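Mobile Manipulator Work Cell: Office Area Pre-Run Checklist
Site: Langlois, open-plan floor. Task set: Tarnix drawer retrieval. Revision 3, October

1. Arm speed limit set to collaborative mode. OK
Comment: Controller shows 165 mm/s. Leave it there for all drawer tasks.

2. Emergency stop tested from both positions. OK
Comment: Second button label worn. Replace.

3. Drawer fully extended before any reach. OK
Comment: Partial extension counts as a fail under the Dikus site rules. Corded items are lifted with the cable slack still inside the drawer, one item per hand.

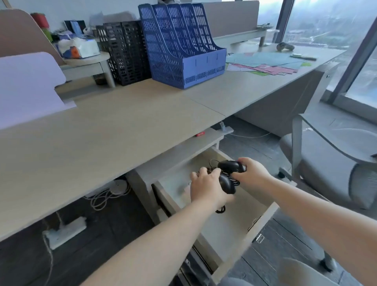 SECTION B: CABLES AND FLOOR

4. Looped cables clear of the drawer front before closing. OPEN
Comment: Two corded mice, cables tangled. Separate and tie each one before it goes back on the object list.

5. Drive path free of cords. FAIL
Comment: Thin white cord crosses the carpet near the chair. Power strip under the desk also to be fixed off the floor.

6. Chair outside the base footprint. OPEN
Comment: Chair sits by the drawer. Move the chair and recheck.

7. Loose paper on adjoining desk weighted or removed. OPEN

Items 4 to 7 must close before the Rerkness unit is enabled. Log under entry 37.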